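Home | Shop | Bags | Wrapping | Delivery | FAQ | Contact

Paper bags: your questions

Woltholm sells plain paper carrier bags and packing supplies to small shops, market traders and anyone putting on an event. These are the questions we get most by phone and email. If yours is missing, use the contact form or ring us between 9 am and 4 pm. We are also open on Saturday mornings for collections.

Choosing a bag

What sizes do you stock?

Small, medium and large, plus a tall bottle bag. Exact measurements are on each product page. If you are unsure, put the thing you sell most often on a sheet of paper and draw round it, then allow two fingers' width on every side.

What is the difference between the Tukix and the Buruvine?

The Tukix is our everyday bag and comes with twisted paper handles. The Buruvine is made from heavier paper and has a folded top edge, so it keeps its shape better when it is half full. Most cafes buy the Tukix. Gift shops tend to go for the Buruvine.

White or brown?

Both cost the same. White shows off a stamp or a sticker more clearly, and brown hides marks better. White bags should be kept in their outer box until you need them.

Can I order a mixed box?

Yes, as long as all the bags in the box are the same size. Ask for the mix in the notes when you order. We can't mix sizes because the bundles don't sit flat together.

Filling and packing

How do I get a bag to stand up by itself?

Open it fully, put your hand inside and press the base flat into the corners. Run a finger down the side folds so they push outwards. A piece of card cut to fit the base helps a lot with the larger sizes. Stand the bag on a hard, level surface before you put anything in.

What should go in first?

Heavy and flat things go at the bottom, with boxes against the sides. Soft things fill the gaps. Anything with a sharp corner should be wrapped, or it will work its way through the paper.

Which way should the handles go while I'm packing?

Fold them outwards over the rim so the opening is clear. They can flop to one side and it makes no difference to their strength. Bring them together again when the bag is full and check that both are the same height before you hand it over. 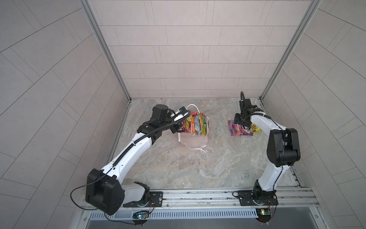

Do I need tissue paper?

No, but it stops small items sliding about. Two sheets, loosely scrunched, are enough for a medium bag. Put one under the goods and one on top.

There is a loose bit of string or paper on my bag. Is it faulty?

Usually not. Snip it off with scissors and don't pull it. If a handle comes away from the bag, send us a photo and we will replace the bundle.

Using bags again

How many times can a bag be reused?

It depends on what you carry. Svyatoslav Kovalchuk in our packing room has used the same Buruvine for his lunch since June. Throw a bag out once the base has gone soft or a handle has begun to tear.

Can they be recycled?

Our plain bags can go in with household paper in most areas. Take out receipts, ribbon and sticky tape first. Bags with food or grease on them should go in the general waste.

How should I store them?

Flat, dry and off the floor. A damp cupboard will ruin a whole box.

Orders

What is the smallest order?

One box of 130 bags. We don't split boxes, though single samples can be had for the price of a stamp.

Can you print our name on them?

We don't print. We do sell the Zakharchenko stamp set, which works well on both white and brown paper. Let the ink dry before you stack the bags.

Related pages

Tissue paper: colours and pack sizes
How to fold a bag flat again
Bottle bags and dividers
Zakharchenko stamp set: refills
Returns and damaged boxes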